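December 2023
Bin cell, notebook 2

Spent the morning on the bench rules, which have grown to 20 and are obeyed in inverse proportion to their number. Cutting to 10. The Firlow controller doesn't care either way, but it has never had to read them.

Rule 1 stays: the bin gets declared before a run. Every item on the floor goes on the sheet, fixed or otherwise, and if it isn't on the sheet the run doesn't count. The black bracket goes down as an item, same as the green block. "Furniture" is no longer an accepted entry.

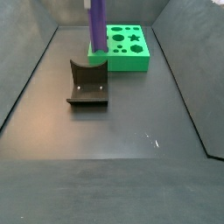

Comment pencilled in the margin by Czarnecka: fine, but who signs the sheet? If the person running the trial also declares the bin, you've written a rule that checks itself. Kaltus had the same arrangement in September and signed off 618 runs without one query.

Fair. Second signature added, grudgingly. It costs us nearly 10 minutes a session and I shall complain about every one of them.

Rule 4, on stopping, was the worst written. It said "stop if unsafe or unclear", which covers most of my working life. New wording: hands stay outside the walls while the arm is holding anything, and a pause on the Drudonura pendant is not a stop.

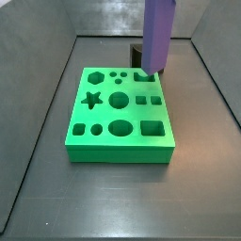
Rule 7 is the definition of a success, and I want it settled before anyone shows me another percentage. Near the hole is not in the hole. Touching the block is not in the hole either. With the purple piece over the arched cutout, tip down at the back corner, the log entry is "above target" and nothing more cheerful. It becomes "inserted" when the gripper has let go and the piece stays put.

Still to do: rules 8 to 10, and find the old laminated copy before somebody follows it.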